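Projects > Student Robotics Club > Plurari > README

Last updated: October

Plurari — soft toy pickup set, README and data card

This is the club's dataset of short one-arm pickups. Task is put the plush fruit in the basket, on a bed. That's it. We picked a bed because tables were getting too easy and the sheet moves when you push on it. Read the whole thing before training on it please, most of the questions we get in the club chat are already answered in here.

What's in it

- some 2,000 episodes, mostly single item
- head view video plus joint log for every episode
- one text line per episode, written by whoever was driving
- 9 operators, all students, skill level all over the place
- 80 episodes held out for the fall contest, do not train on those

Folder layout is raw/, clean/, heldout/. raw/ is what came off the recorder. clean/ has dead time trimmed from both ends and the joint log resampled to match the video. If you only want one, take clean/. heldout/ is formatted same as clean/.

Task rules

One item per episode. Driver calls the item out loud before starting and that name goes in the text line. Items: banana, orange one, green one. We never agreed what fruit the green one is, so labels just say "green". Don't go fixing them to pear or avocado, it breaks the lookup in the Maven loader.

Episode ends when the hand is open and clear of the rim. Dropping from above the rim is allowed. Throwing is not.

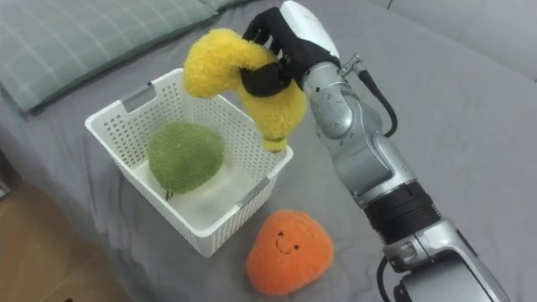
Can I mix this with the older tabletop set?

You can, but resample the tabletop logs first. They were recorded at a different rate and the loader won't warn you, it just pads the short ones. Also the tabletop text lines are all lower case with no item name, so add the names or drop the text.

Labels

Each episode gets one of these in the status column:

ok — item ended inside the basket
miss — item ended on the bed
stop — driver hit stop, any reason
unk — we couldn't tell from the video

The unk ones are mostly where the arm blocks the view of the basket at the end. We left them in. Filter if you don't want them. Two people labeled every episode seperately and where they disagreed it went to unk, no arguing.

Grip quality is NOT labeled. We tried, gave up. Terry cloth squishes so much that a good grip and a bad grip look about the same on video.

Hand and glove

Right hand only in this release. The glove stays on for every episode, the bare fingers slid on the fabric. If you run a policy from this set on a bare hand expect worse numbers. Zero the wrist before each session, write the offset in the session sheet. Sessions without an offset are in raw/ but not in clean/.

Hand starts open, thumb out, and holds still before the first move so the trimming script has something to find. If you add episodes do the same or the Promeo trimmer will eat your first reach.

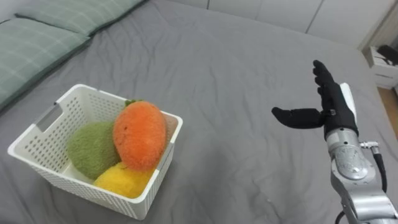 Fig. 2. Open hand beside the basket, all three fruit inside.

Adding episodes

Branch off main, one folder per session. Run the checker. It looks for missing frames, empty text lines, and joint values outside limits. If it fails fix it, don't comment the check out (this has happened).

Basket can go anywhere the arm reaches. Toys too. Please do move them between episodes — an early batch had the banana in the same spot every time and the policy learned the spot. Leave the wrinkles in the sheet.

Session sheet goes in the same folder. Operator number, start time, wrist offset, anything odd. Plain text is fine. 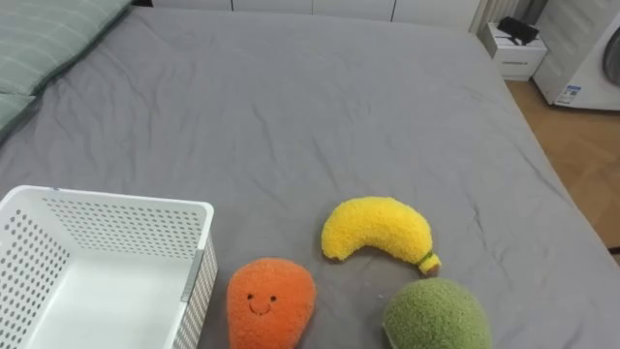
Heikki Tikkanen
Data lead, Plurari student team

Known problems

- Joint log drops a few samples when the recorder starts a new file. clean/ has these filled in, raw/ doesn't.
- Orange sometimes labeled "mango" in the first sessions. The loader maps it, your own script won't.
- Text lines have typos. Left as is on purpose, people type like that.
- One room, one bed. Don't expect it to carry over to your house. The Rissanen team tried a patterned blanket and their success rate fell a lot, their notes are in docs/.
- Lighting is pretty even thruout. No dark episodes yet.

Contest use

Baseline is in baseline/, trains overnight on one card. Score is ok divided by everything except unk. Submissions close 9 p.m. on the last night, send the checkpoint and the config, not a zip of your whole drive. Kenneth Innes runs the scoring, ask him about checkpoint formats. Ask me about the data.

To do

- left hand episodes
- two items in one episode
- taking items back out of the basket
- better stop labels, say why it was stopped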